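Office diary of the asset manager, Pinto Industrial Fund

2022-06-07

The board met this morning and approved the purchase of the Brotico distribution building. The vote followed a short discussion of the roof, which the surveyor has rated as sound, and a longer one of the debt terms. The manager was instructed to sign the purchase agreement and to place the deposit with the escrow agent before the close of business. Both were done by four o'clock.

The building will be the fund's 21st property. It is leased in full to Vastell, which uses it for the storage and return of clothing orders, and the lease passes to the fund without change. Rent is paid monthly in advance. The tenant carries the cost of utilities and interior repairs; the fund will carry the roof, the outer walls, and the paving. The board asked that this split be set out in the notice to unitholders in plain terms, as the last notice drew a number of letters on the subject.

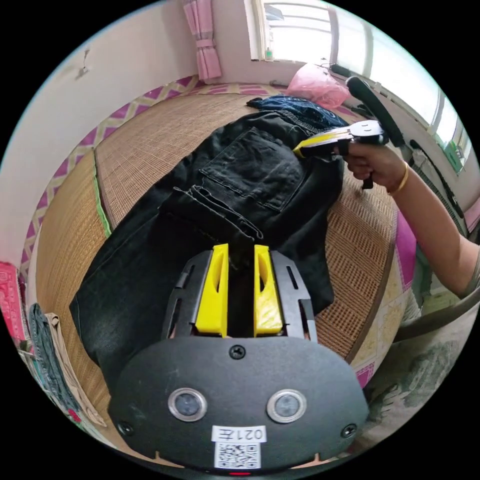 Will the purchase require unitholders to put in new money?

The price will be met from the existing credit line and from cash held after the sale of the Zavow site, so no new units will be issued.

The question came up twice by telephone before noon, and the wording above has been given to the front desk for use with callers. The same wording will go on the website once counsel has read it.

Counsel raised one point on title. A strip along the north fence is shown on the county map as part of the neighboring parcel, although the fence has stood on its present line for many years. The seller has agreed to obtain a signed boundary statement before closing. The manager considers this acceptable and has so advised the board in writing. If the statement does not arrive, closing will move and the deposit will remain in escrow.

The lender's file is complete except for the insurance certificate. The broker has quoted on the full rebuilding value and on a lower figure; the full value was chosen. The certificate should name the lender as well as the fund. Last time it did not, and two days were lost. 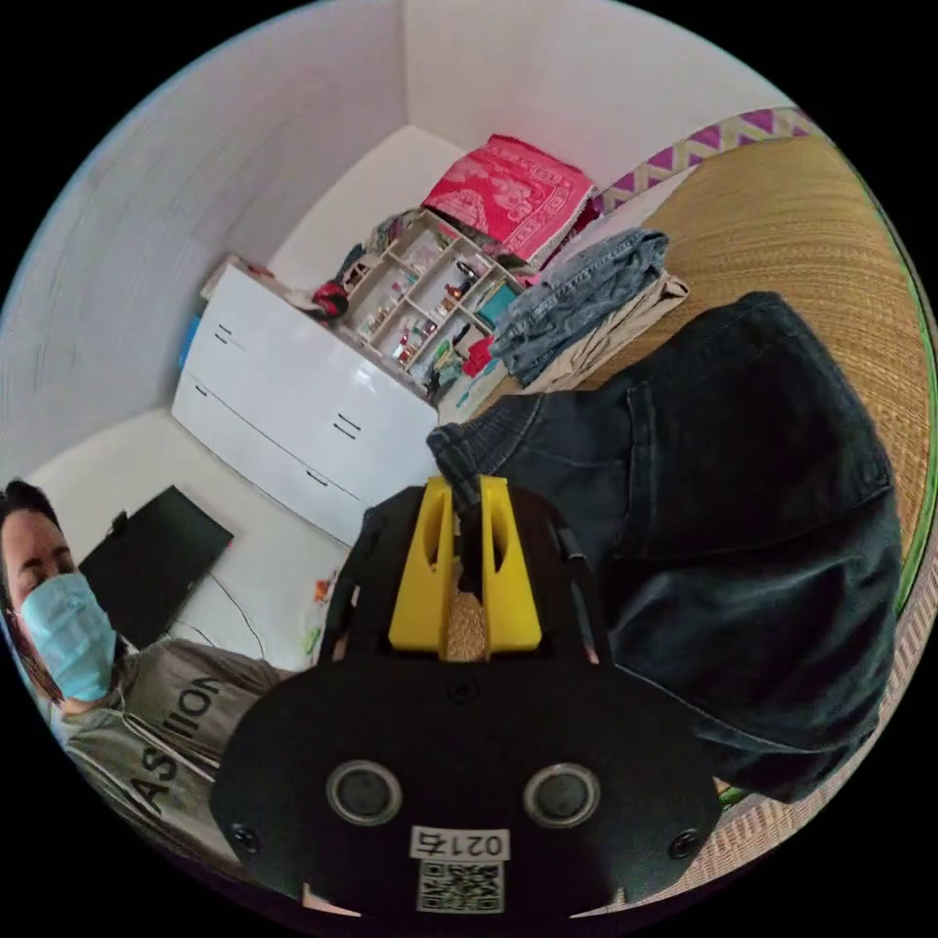 Other properties

Parking lot lights at the Zavow site were left off the final meter reading. A corrected bill has been requested from the utility and will be settled from the sale reserve.

At the south yard, 40 parking spaces are to be repainted. The contractor asked for the lot to be cleared over two nights. The tenants were given notice by letter and have raised no objection.

One vacant unit of 3000 square feet was shown to a prospective tenant in the afternoon. They asked for a loading door on the east side. The engineer is to report on whether the wall can take it.

Closing on the Brotico building is expected well before December. Draft notice to unitholders to be circulated tomorrow, with comments due back to this office by noon the day after.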